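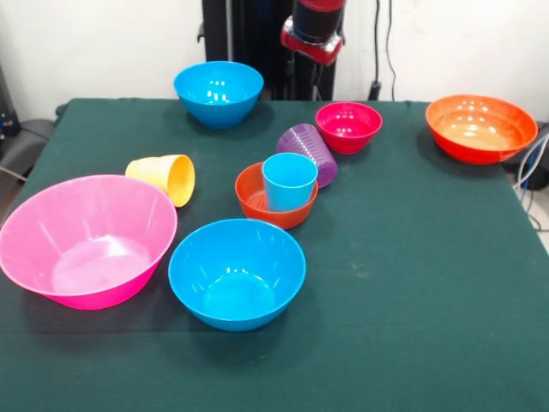
The bottom cupboard
By Hayley Tindall
January 15, 2024

Most kitchens have a cupboard for the plastic. It is usually a low one, next to the oven or under the bench, and it holds bowls in colours no adult would pick for a dinner set. They were bought for a birthday or a camping trip and they stayed. The good plates get replaced when fashions change, while the plastic goes on being used for cereal, popcorn, beaten eggs and water for the dog.

Kirsty Imrie ran the homewares counter at Callari, in Dunstan, until it closed last October. She sold plastic bowls for 12 years and still has strong views about them. People bought them in sets, she says, and the sets never lasted as sets. One bowl went to a barbecue with the coleslaw and didn't come back. Then somebody's mother left one behind, and it was a different blue.

"You'd get customers in wanting to match one they'd had since school," she says. "I'd tell them to buy a colour they didn't have."

Her advice makes sense once there are children in the house. Bright bowls are easy to tell apart. If the pink one is always for salad and the orange one is always for fruit, a four-year-old can be sent to fetch the right one. Cups work the same way, although cups cause more arguments. Kirsty's two girls both wanted purple, and for one whole summer she washed the purple cup between drinks.

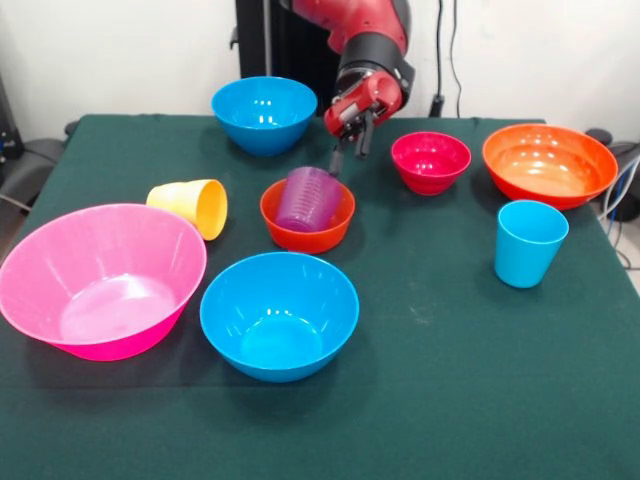
Size matters more than colour when it comes to putting things away. A deep bowl and a wide, shallow one don't sit together well unless the deep one goes on top, and a tall cup dropped into a small bowl takes up the height of the shelf. Aleksandra Wróbel, who rents a flat with one and a half kitchen cupboards, pulls everything out a couple of times a year and starts again. She spreads a cloth over the table first so nothing slides or rattles, and then she tries bowls inside bowls until the pile is low enough to shut the door on.

She keeps cups out of the stack altogether. They go on the shelf above, upside down on a tea towel.

"Cups inside bowls looks tidy," she says, "but you have to lift the cup out every time, and then it ends up lying on its side at the back."

Her other rule is that the bowl used most goes at the front, even if it's the ugliest. In her case that is a small red one from Hovance, bought at a market for $10 with a colander she has since lost.
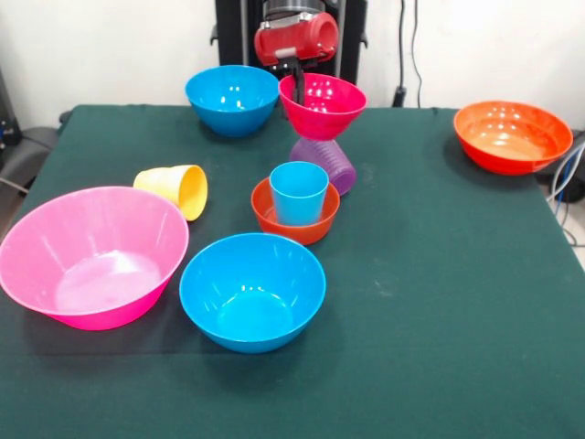

KEEPING AND CHUCKING

Plastic doesn't wear out all at once. The shine goes first, usually on the inside where the fork has been. Fine scratches are mostly a matter of looks, but a bowl with a crack in the rim, or one that has gone sticky or chalky, should be retired. Cracks hold food and they cut lips.

Stanisława Żak has a bowl from her first kitchen in Australia that she won't use for food any more. It holds pegs. She has been through a lot of others, and her washing-up routine is short: warm water, a soft cloth, no steel wool, and straight onto the rack. Tomato stains get a paste of bicarb and water, left for an hour. A yellow cup that has held cordial for years may never lose its pink tinge, and she doesn't try.
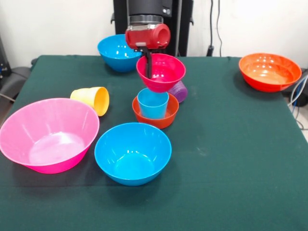 The dishwasher is where people disagree. Check the base for a marking, and if there isn't one, wash the bowl by hand. Anything light should go on the top rack, wedged so it can't flip over and fill up with grey water. The microwave is a firmer no unless the maker says otherwise. Stanisława learned that with a Grikel pudding bowl, which came out oval and has stayed oval.

If you're buying new, pick up the bowl and press the sides together gently. A decent one gives a little and springs back. Look for a rolled or rounded rim, as a thin edge is the first place to split. Bring a bowl from home if you want them to nest, and try them in the shop.

Kirsty gave most of her own away when her girls left home. She kept the purple cup, and they still ask for it when they visit.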